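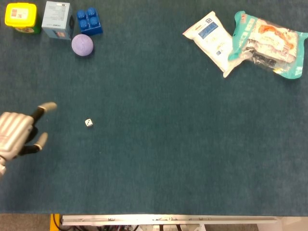 제목: 플란소프(Flarnthorpe) 중심가 빈 점포 임대료 지원안, 어떻게들 보세요?

글쓴이: 언덕위빵집
2024년 1월 30일

안녕하세요, 늘 눈팅만 하다가 오랜만에 글을 올려봅니다. 지난주에 읍사무소 2층에서 열린 상인 간담회에 다녀왔는데요, 집에 와서도 생각이 많아져서 여러분 의견을 좀 듣고 싶었어요. 길어질 것 같으니 차 한 잔 옆에 두고 읽어주세요 ㅎㅎ

간담회에서 행정담당관 차이마 헬미 씨가 발표한 내용을 제가 이해한 대로 옮기면 이렇습니다. 중심가 빈 점포에 새로 들어오는 가게에는 첫해 임대료의 일부를 읍에서 대주고, 간판 심의도 간소화하겠다는 거예요. 대상 점포는 22곳이고, 올 6월부터 신청을 받는다고 합니다. 원래 있던 가게는 해당이 없고요. 대신 기존 상인들에게는 외벽 보수비를 한 집당 1,000달러까지 지원하는 방안을 따로 검토한다고 했는데, 이쪽은 아직 예산이 잡힌 게 아니라고 분명히 말씀하시더라고요.

저는 사실 반가운 마음이 더 컸어요. 클랠런 백화점이 문을 닫고 나서 저녁 여섯 시만 되면 거리가 컴컴해지잖아요. 제가 처음 이 동네에 와서 빵집을 열었을 때는 퇴근길에 식빵 사러 오시는 분들 때문에 저녁 장사가 아침보다 나았거든요. 그때 단골이던 분들이 지금은 전부 피스팀데일 쇼핑센터로 가세요. 거기는 주차가 편하니까 뭐라고 할 수도 없고요. 옆에 불 켜진 가게가 하나라도 더 있으면 우리 집 앞까지 걸어오는 분도 늘지 않을까 싶은데, 다른 분들은 어떠신지 궁금합니다.

답글 1
글쓴이: 철물점둘째

빵집 사장님 반갑습니다. 호두빵 잘 먹고 있어요! 어머니가 거기 것 아니면 안 드세요.

그런데 저는 이번 안에는 좀 서운한 마음이 있습니다. 저희는 아버지 때부터 한 자리에서 장사를 했고, 홍수 났을 때도 모래주머니 나르면서 버텼거든요. 새로 오는 가게에는 임대료를 대주고 버틴 가게에는 외벽 칠할 돈을 '검토'한다니, 순서가 바뀐 것 아닌가요. 새 가게가 싫다는 뜻은 절대 아니에요. 다만 만약 지원받고 들어온 가게가 저희랑 똑같은 물건을 판다면 그때는 어떻게 하나요? 간담회에서 모신 사베르 씨도 비슷한 질문을 했다고 들었는데, 답이 어땠는지 혹시 기억하시는 분 계세요?

답글 2
글쓴이: 언덕위빵집

아이고 어머님께 안부 전해주세요. 다음에 오시면 무화과 넣은 것도 하나 드릴게요 :)

모신 씨 질문은 기억나요. 기존 업종과 겹치는 경우에 제한을 둘 거냐고 물으셨고, 헬미 씨는 업종 제한은 두지 않되 심사할 때 참고하겠다고 답하셨어요. 모신 씨가 참고라는 말이 무슨 뜻이냐고 한 번 더 물으셨는데 거기서는 시원한 대답이 안 나왔고요. 저도 그 부분은 듣고 고개를 갸웃했습니다.

답글 3
글쓴이: 강변산책러

상인은 아니고 그냥 주민입니다. 끼어들어도 되지요?

저는 임대료보다 건물 주인들 문제가 먼저라고 봅니다. 옛 우체국 옆 건물 아시죠? 창에 종이 붙여 놓은 채로 몇 년째인데, 주인은 다른 도시에 살고 월세는 한 푼도 안 내린답니다. 이런 상황에서 읍이 임대료를 보태주면 결국 그 돈이 누구 주머니로 들어갈까요. 파에와이 마을에서는 오래 비워둔 점포에 부담금을 물렸더니 주인들이 먼저 전화를 걸어왔다고 해요. 제 사촌이 거기서 꽃집을 해서 들은 이야기라 정확한 액수까지는 모르지만, 우리도 한번 들여다볼 만하지 않나 싶습니다.

그리고 피스팀데일 이야기가 나와서 말인데, 주차 말고 버스도 좀 생각해 주세요. 저처럼 운전을 그만둔 사람은 저녁에 시내 나갔다가 돌아올 버스가 없어서 못 나갑니다. 가게가 아무리 늘어도 막차가 일곱 시 전에 끊기면 무슨 소용이겠어요.

답글 4
글쓴이: 이첼_쿠아우틀레

실명으로 쓰는 게 좋을 것 같아서 이렇게 가입했습니다. 이첼 쿠아우틀레라고 하고요, 지금은 집에서 도자기를 만들어 주말 장터에 내고 있어요. 장터에서 저 보신 분도 계실 거예요. 파란 천막이에요!

저는 그 지원금이 있어야 가게를 낼 수 있는 사람 중 하나예요. 작년에 중심가 자리를 알아봤는데 보증금에 가마 전기 공사까지 하면 도저히 계산이 안 나와서 포기했거든요. 그래서 이번 소식을 듣고 며칠 동안 잠을 설쳤습니다, 좋아서요. 철물점 사장님 서운하신 마음도 충분히 이해해요. 저도 누가 지원받아서 제 옆에 똑같은 그릇 가게를 낸다면 속상할 것 같아요. 업종이 겹치면 안 된다는 조항을 넣는 데는 저도 찬성하고, 서명 같은 걸 받으신다면 같이 할게요.

하나 걱정되는 건 2년째부터예요. 첫해만 도와주고 그다음엔 원래 임대료로 돌아가는데, 장사라는 게 한 해 만에 자리가 잡히나요? 선배님들 경험을 듣고 싶습니다.

답글 5
글쓴이: 철물점둘째

이첼 씨 글을 읽고 나니 제가 너무 뾰족하게 쓴 것 같아서 조금 부끄럽네요. 파란 천막 알아요. 아내가 거기서 국그릇을 사 왔습니다.

한 해로는 어렵다고 봅니다. 아버지 말씀으로는 첫해는 구경 오는 손님이고, 다시 오는 손님이 생기는 건 그 뒤라고 하셨어요. 저라면 첫해에 몰아서 주지 말고 같은 돈을 두 해로 나눠 주는 쪽을 요구하겠습니다. 그래도 기존 상인 지원이 뒤로 밀린 것에 대해서는 제 생각이 그대로예요. 지붕이 새는 집이 우리 줄에만 해도 여럿입니다.

답글 6
글쓴이: 후이아S

저는 반대 의견을 좀 적을게요. 다들 점잖게 말씀하시는데 저까지 그러면 토론이 안 될 것 같아서요 ㅎㅎ

읍 예산이 넉넉한 것도 아니고, 어린이 도서실 난방도 제대로 못 고치고 있습니다. 예전에도 '중심가 살리기'라면서 화분이랑 벤치를 잔뜩 들여놓은 적이 있지요. 그 화분들 지금 어디 있나요. 장사가 될 자리면 지원 없이도 들어오고, 안 될 자리면 지원이 끊기는 날 나갑니다. 차라리 그 돈으로 가로등하고 보도블록부터 고치면 가게 하는 분이든 유모차 미는 사람이든 다 같이 덕을 보잖아요. 저는 둘째 유모차 바퀴를 클랠런 앞 보도에서 부러뜨린 사람이라 이 문제에는 감정이 좀 섞여 있습니다.

강변산책러님이 쓰신 버스 이야기에는 전적으로 동감하고요.

답글 7
글쓴이: 강변산책러

후이아 씨, 도서실 난방은 저도 할 말이 많습니다만 그건 주 정부에 신청해 둔 보조금이 따로 있다고 알고 있어요. 중심가 예산에서 빼오는 게 아닐 겁니다. 제가 틀렸다면 바로잡아 주세요.

장사될 자리는 알아서 들어온다는 말씀에는 동의하기가 어렵네요. 우리 동네 중심가가 원래 안 되는 자리였나요? 토요일이면 신발 가게 앞에 줄을 섰던 거리입니다. 제 혼수 이불도 거기서 맞췄어요. 한 번 불이 꺼지면 다음 사람이 선뜻 못 들어오는 거고, 그 첫 사람 등을 누가 좀 밀어줘야 하지 않겠습니까.

답글 8
글쓴이: 사마흐_벤사이드

간담회 때 뒷자리에서 받아 적은 사람입니다. 몇 가지만 보탤게요.

지원 비율은 아직 확정이 아니에요. 발표 자료에는 첫해 임대료의 80퍼센트까지라고 적혀 있었지만 헬미 씨가 구두로는 상한선일 뿐이라고 했고, 의회에서 조정될 수 있다고 했습니다. 그리고 건물주가 지원 기간 동안 월세를 올리지 못하게 하는 조건은 초안에 들어 있어요. 강변산책러님 걱정을 다 덜어드리지는 못해도 조금은 도움이 되실까 해서 적습니다. 빈 점포 부담금은 질문한 분이 없어서 아예 이야기가 안 나왔어요.

의견서는 읍사무소 창구에 종이로 내도 되고 우편으로 보내도 된답니다. 업종 중복 조항이랑 두 해 분할 지급, 이 두 가지는 여기 계신 분들 사이에 크게 이견이 없어 보이는데 제가 초안을 써볼까요? 가로등이랑 버스는 담당 부서가 달라서 따로 쓰는 게 나을 것 같아요.

답글 9
글쓴이: 후이아S

난방 건은 제가 알아보니 강변산책러님 말씀이 맞네요. 정정합니다. 그래도 지원금 자체에는 여전히 반대라서 의견서에 제 이름은 빼주시고, 가로등이랑 버스 쪽에는 크게 넣어주세요!

답글 10
글쓴이: 언덕위빵집

하루 종일 반죽하다 들어와 보니 글이 이렇게 많이 달려서 깜짝 놀랐어요. 다들 정성껏 써주셔서 정말 고맙습니다. 사마흐 씨, 초안 써주시면 저희 가게 계산대 옆에 놓아둘게요. 철물점에도 한 부 놓아주실 수 있을까요? 후이아 씨도 서명은 안 하셔도 되니까 빵은 드시러 오세요.

답글 11
글쓴이: 철물점둘째

네, 저희 쪽에도 놓겠습니다. 열쇠 깎는 기계 옆이 제일 눈에 잘 띄어요.

최근 글
- 피스팀데일 방면 저녁 버스 시간표 바뀐 건가요?
- 주말 장터 겨울철 운영 장소 문의
- 옛 클랠런 건물, 누가 보러 왔다는 소문
- 간판 심의 서류 작성해 보신 분 계신가요
- 파에와이 꽃집 거리 다녀온 이야기
- 강변 주차장 눈 치우는 순서에 대하여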